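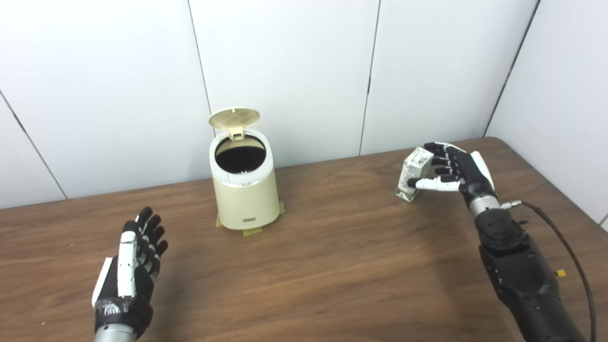
3.2 Kleine Abfallbehälter auf der Arbeitsfläche

Neben den Bodenbehältern wurde in der Erhebung eine zweite Gruppe berücksichtigt, die in der Literatur zur häuslichen Abfalltrennung meist nur am Rande vorkommt: kleine Behälter mit Klappdeckel, die auf dem Tisch oder auf der Arbeitsplatte stehen. Sie nehmen Teebeutel, Obstschalen, Verschlüsse und gelegentlich auch kleine Getränkekartons auf und werden später in einen größeren Behälter entleert. In den Gesprächen hießen sie Tischeimer, Krümeleimer oder einfach "der Kleine". Im Folgenden wird einheitlich von Tischbehältern gesprochen.

Beteiligt waren sieben Haushalte in Meltham. Jeder Haushalt nutzte den Tischbehälter über sieben Tage und führte dazu ein kurzes Protokoll, in das Art und ungefähre Größe der eingeworfenen Gegenstände eingetragen wurden. Angaben zum Gewicht waren nicht verlangt. Ein Haushalt begann zwei Tage später als die übrigen, was auf die Auswertung keinen Einfluss hat, da die Protokolle getrennt betrachtet wurden.

Für die Beurteilung der Behälter wurden drei Merkmale herangezogen. Das erste ist die Lage des Deckels im geöffneten Zustand. Bei der hier betrachteten Bauart steht der Deckel hinter der Öffnung nahezu aufrecht. Die Einwurföffnung bleibt dadurch von vorn und von beiden Seiten zugänglich, während von hinten kaum eingeworfen werden kann. Steht der Behälter mitten auf einem Esstisch, an dem sich mehrere Personen gegenübersitzen, ist das von Bedeutung: Wer hinter dem Deckel sitzt, muss den Behälter drehen oder um ihn herumgreifen. In den Protokollen wurde dieser Umstand mehrfach erwähnt, meist im Zusammenhang mit dem Frühstück.

Das zweite Merkmal ist der Stand. Ein leerer Tischbehälter ist leicht und verschiebt sich schon, wenn der Deckel mit einer Hand geöffnet wird. Zwei Haushalte stellten ihn deshalb von sich aus an die Wand oder in eine Ecke der Arbeitsplatte. Für Vergleiche, bei denen die Stellung des Behälters unverändert bleiben soll, genügt Klebeband am Fuß. Es lässt sich auf Holz gut anbringen und hält den Platz auch dann erkennbar, wenn der Behälter zwischendurch zum Ausleeren weggenommen wird - vorausgesetzt, die Streifen werden dabei nicht mit abgezogen.

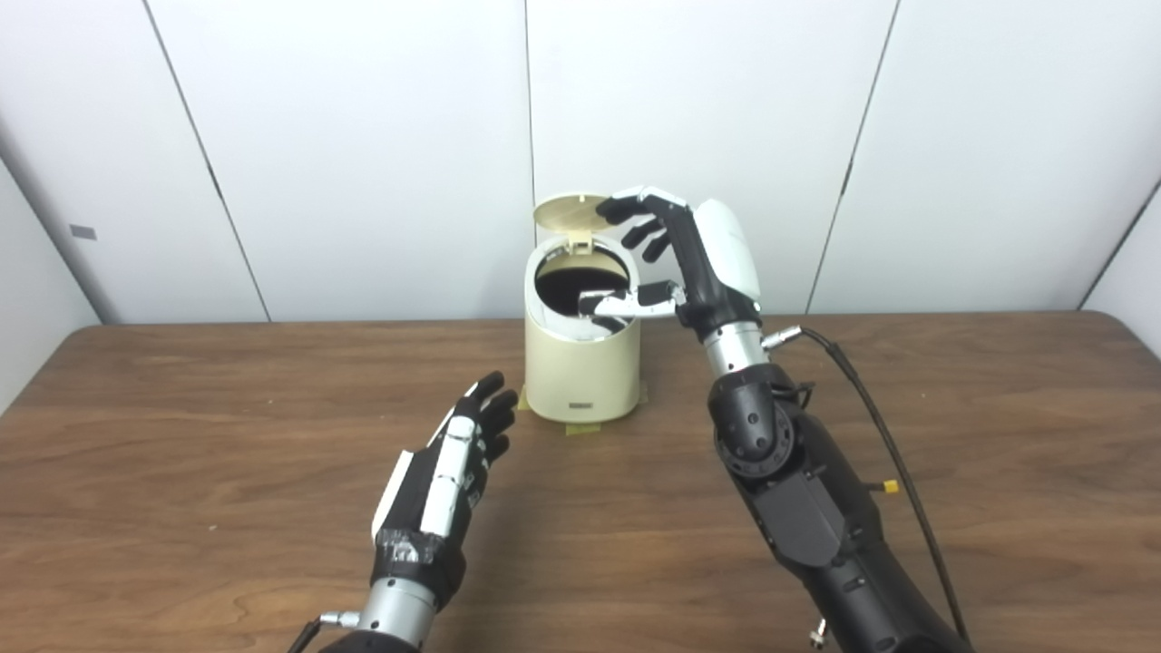 Abbildung 2: Kleiner cremefarbener Tischbehälter mit geöffnetem Klappdeckel, am Fuß mit Klebeband befestigt.

Als drittes Merkmal wurde die Öffnung selbst betrachtet. Sie ist bei Tischbehältern deutlich kleiner als bei Bodenbehältern, und die Frage, was noch hineinpasst, stellt sich daher bei jedem größeren Gegenstand neu. Unproblematisch sind weiche Abfälle, die sich beim Einwerfen verformen. Schwieriger sind Gegenstände mit festen Kanten. In den Protokollen waren das vor allem kleine Getränkekartons, daneben Joghurtbecher und in einem Fall die Schachtel einer Glühlampe.

Die Dunkelheit des Innenraums wurde zunächst nicht als Merkmal geführt. Sie kam erst in den Gesprächen zur Sprache. Bei einem dunklen Innenraum ist der Füllstand von schräg oben schlecht zu beurteilen, besonders am Abend und bei Licht von hinten. Drei Haushalte gaben an, den Behälter eher nach Gewohnheit als nach Füllstand zu leeren. Ein heller Einsatz wäre hier vermutlich günstiger, zeigt aber auch Flecken schneller. Die Erhebung erlaubt dazu keine Aussage, weil ein solcher Einsatz nicht zur Verfügung stand.

3.3 Getränkekartons im Tischbehälter

Der Getränkekarton nimmt unter den eingeworfenen Gegenständen eine Sonderstellung ein. Er ist im Verhältnis zum Behälter groß, bleibt ohne Zutun in seiner Form und gehört in Meltham nach den örtlichen Vorgaben in eine andere Fraktion als der übrige Inhalt. Trotzdem landete er in allen Haushalten mit Kindern mindestens einmal im Tischbehälter. Insgesamt enthalten die Protokolle 20 Einträge zu Getränkekartons. In vier Fällen ist vermerkt, dass der Karton vorher flach gedrückt wurde. Bei den übrigen fehlt eine Angabe, so dass offen bleibt, ob der Karton unverändert eingeworfen oder das Zusammendrücken nur nicht notiert wurde.

Die Wege auf dem Tisch sind dabei kurz. Steht der Karton nach dem Trinken neben dem Behälter und ist der Deckel bereits offen, wird er nach Auskunft der Befragten fast immer dort entsorgt. Bei geschlossenem Deckel bleibt er häufiger stehen und wird erst beim Abräumen mitgenommen. Dann gelangt er eher in den richtigen Sammelbehälter, weil ohnehin in der Küche sortiert wird. Der offene Deckel verkürzt also den Weg, begünstigt aber zugleich den Fehlwurf. Milagros Paredes hat in ihren Notizen zu den Gesprächen festgehalten, dass mehrere Befragte diesen Zusammenhang selbst beschrieben, ohne danach gefragt worden zu sein.

Hochformatige, schmale Kartons passen aufrecht in die Öffnung, ragen aber je nach Füllstand über den Rand hinaus. Der Deckel schließt in diesem Fall nicht mehr vollständig. Ein Haushalt löste das, indem er den Behälter vor dem Frühstück leerte. Ein anderer stellte die Kartons grundsätzlich neben den Behälter und sammelte sie am Abend ein, was zusätzlichen Platz auf dem Tisch erfordert.

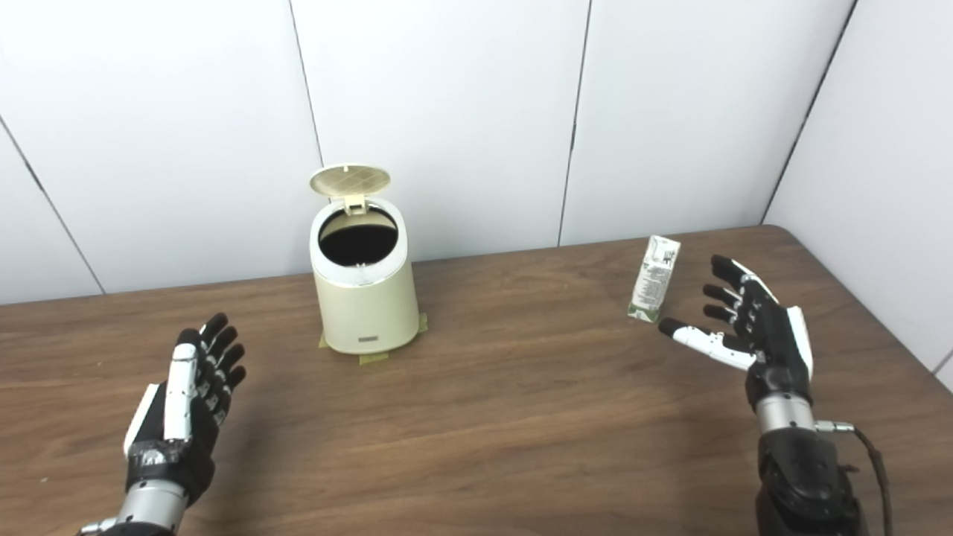 Remedios Quintana wandte bei der Besprechung der Ergebnisse ein, der Karton dürfe nicht als bloßer Fehlwurf gezählt werden. Wer den Tischbehälter ohnehin über der Küchenspüle ausleere und dabei nachsortiere, habe am Ende richtig getrennt, auch wenn das Protokoll etwas anderes nahelege. Maßgeblich sei der Zustand nach dem Ausleeren.

Dem Einwand wurde in der Auswertung teilweise gefolgt. Einträge, bei denen ein Nachsortieren ausdrücklich vermerkt ist, werden in Abschnitt 4 gesondert ausgewiesen. Für alle anderen bleibt es bei der ursprünglichen Zuordnung. Eine nachträgliche Befragung der Haushalte wurde erwogen, aber verworfen, weil zwischen der Erhebung im Dezember und der Auswertung zu viel Zeit lag und verlässliche Erinnerungen an einzelne Kartons nicht zu erwarten waren.

Für eine Wiederholung der Erhebung wird empfohlen, im Protokoll je eine Spalte für die Stellung des Deckels und für das Nachsortieren vorzusehen. Der Protokollbogen ist im Anhang in der überarbeiteten Fassung wiedergegeben.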